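Home | Notebooks | Service Trials | Materials | Staff

Tea Service Trial, Baddale Lounge -- Notebook Entry
November, started 2:15 p.m.
Reading time: 2 minutes

Entry by Sorin Stojanovska. Reviewed by Ilir Ivanov.

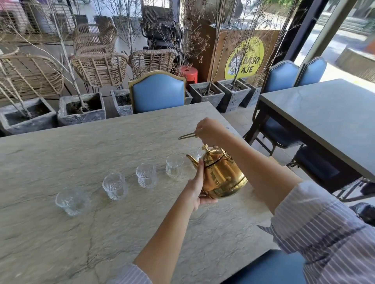 The purpose of the afternoon was to settle the pouring procedure for the lounge before the menu is printed. The earlier entry left three points open: how the gold teapot is to be held, how far apart the small glasses should stand, and whether the handle may be used when the pot is full.

Holding the pot. The wire handle is thin and swings freely. With a full pot it tilted the spout further than intended on the first pour, and tea reached the table. Subsequent pours were made with one hand on the lid and the other supporting the body, using water at serving temperature only for the last two. This gave good control but is not acceptable for service, as the body becomes too hot to hold without a cloth. Ilir recommends a folded cloth under the base and the handle kept upright. I agree, subject to a further trial with the thicker cloths from Weidemann.

Glasses. The faceted glasses were set in a diagonal line so that the server can work along them without reaching over a filled glass. The arrangement performed well. Each glass was filled to 80 ml, which leaves a safe margin at the rim. A straight row parallel to the table edge was tried afterward and was slower, particularly for the glass furthest from the server.

Pot capacity. Measured to the base of the spout: 395 ml. This is slightly short of five full pours. Either the pour is reduced or the larger pot is ordered. Vorkel lists one under stock number 2258; delivery time to be confirmed.

Table surface. Tea was left standing on the gray top for 2 minutes, then wiped with a damp cloth. No mark remained on the pale areas. Along the darker veins it was difficult to judge by eye, and the test should be repeated in morning light. Until then, staff are asked to wipe spills at once.

Seating. The blue chairs were not part of the trial, but the question of spills on upholstery was raised. Womum has been asked for cleaning instructions for this fabric. The chair nearest the planters needs to come forward a little, as a server passing behind it has to turn sideways.

Lid. The lid fits loosely and must be held during the pour. A finger beside the finial is sufficient. The finial itself should not be used to carry the pot under any circumstances.

Outstanding:
-- repeat the pour with thicker cloths (Sorin)
-- confirm price and delivery of the larger pot (Ilir)
-- second stain test on the table top, to include coffee
-- revise the service card once the pour volume is fixed

Trial closed at 4:40 p.m. Pot and glasses washed by hand and returned to the upper cabinet.

Related entries
Glassware Selection for the Lounge
Table Tops: Heat and Stain Tests
Watering Schedule, Indoor Planters
Service Cards, Second Draft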